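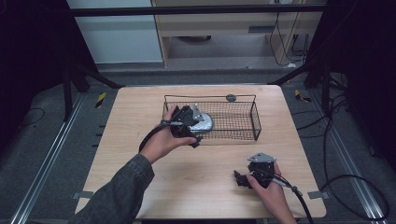

Zuvadmont Rain Notebooks

Daily rainfall readings copied from handwritten household notebooks in the Zuvadmont valley, with two short runs of logger data for comparison.

What is in this release

The main table holds readings taken by people who kept a rain gauge in the yard and wrote down what was in it each morning. Most of them used a plain plastic tube gauge. A few used a tin can and a ruler, and those notebooks are marked. We typed up 482 notebook pages. A page may hold a week, a month or a single entry followed by a shopping list, so the number of pages says little about the number of days.

Files

readings.csv — one row per reading
sites.csv — one row per gauge site, with elevation and exposure notes
pages.csv — one row per notebook page, with its condition and who typed it (initials only)
logger.csv — hourly totals from the Pluvex loggers
notes.txt — remarks copied from the margins, keyed by page

All files are UTF-8 with commas between fields and a header row. Missing values are left blank. Please don't read a blank as zero. A dry day that the observer wrote down as dry has a 0 in the amount column. A day that was skipped has no row at all, unless the next reading covers it (see "Carried readings").

Columns in readings.csv

site_id: short code for the gauge site, matching sites.csv
obs_date: the date written in the notebook
obs_time: time of reading if given, 24-hour local time, otherwise blank
amount_mm: rainfall in millimeters
amount_raw: exactly what was written, including fractions and units
carried: y if the reading covers more than one day
snow: y if the observer said it was melted snow
doubt: 0, 1 or 2, see below
page_id: links to pages.csv

Units

Older notebooks are in inches, often in fractions. We changed these to millimeters and kept the original in amount_raw. "Tr" and "trace" are stored as 0 in amount_mm, with the word kept in amount_raw. If traces matter for your work, filter on amount_raw.

Where a notebook changed units partway through without saying so, we looked at the size of the numbers and at neighboring sites. Those pages have unit_guess set to y in pages.csv. Two people looked at each one.

Doubt codes

0 means the number is clear. 1 means one digit is hard to read but the likely value is given. 2 means we are not sure, and the amount should be left out of totals. A total of 367 readings carry a 2. Most come from one notebook that got wet at some point and has ink that ran across both sides of the paper.

Carried readings

People go away for the weekend. When they come back they empty the gauge and write one number for several days. We did not split these. They are marked y in the carried column and dated to the day the gauge was emptied. For monthly totals this mostly works out, except at the start and end of a month. For daily work, drop them along with the empty days in front of them.

Sites

There are 10 sites. Nine are in the valley, and the tenth, Darkness, is on the far side of the ridge. Darkness is a hamlet at the head of a narrow side valley, and the name is spelled that way on the old maps. It has its own weather in the afternoons, and its totals run well above the rest. It should not be averaged in with the others without some thought.

The highest site sits at 837 meters. Elevations were read from the survey sheet and are good to the nearest contour for most houses. Coordinates are given only to the nearest kilometer, as the gauges are in private yards.

The Sachdeva orchard record is the longest single run and has the fewest gaps. Its gauge was moved once, from beside the packing shed to the open ground by the gate. The move is given a new site_id (SAC2), and the two parts should be treated as separate sites. Readings at the shed look low in west wind, probably from shelter by the roof.

Logger data

Two Pluvex tipping-bucket loggers ran beside the hand gauges at SAC2 and at Darkness. The loggers read lower than the tubes in heavy rain, as this type of gauge tends to. We have not corrected for that. Logger times are standard time all year, while notebook times follow the clock on the wall, including summer time. The Darkness logger stopped in September with a blocked funnel and the file ends there.

Known problems

Some observers dated the reading to the morning they took it, others to the day before. We left dates as written. The column date_habit in sites.csv says "same", "previous" or "unclear". Five sites are "same".

Round numbers turn up too often at three of the sites, mainly 5 and 10 mm. This looks like habit and we did nothing about it.

Winter totals are weak. Tube gauges crack, and several people took them in after the first hard frost.

pages.csv has a few repeated page numbers where a notebook was numbered by hand and the owner lost count. The page_id is unique, the written number is not.

What it is good for

Monthly totals, dry spells, comparing one side of the valley with the other, and classroom work with messy records. It is a poor choice for storm peaks or anything that needs rain by the hour, apart from the short logger runs.

Permission and reuse

The households agreed to have their readings shared. Names, addresses and personal remarks were taken out of notes.txt before release. You may use and share the tables for any purpose if you name the Zuvadmont Rain Notebooks as the source. Scans of the pages are not included.

Corrections

Send the page_id, the obs_date and what you think the value should be. Changes go into the next release and are listed in changes.txt, with the old value kept next to the new one.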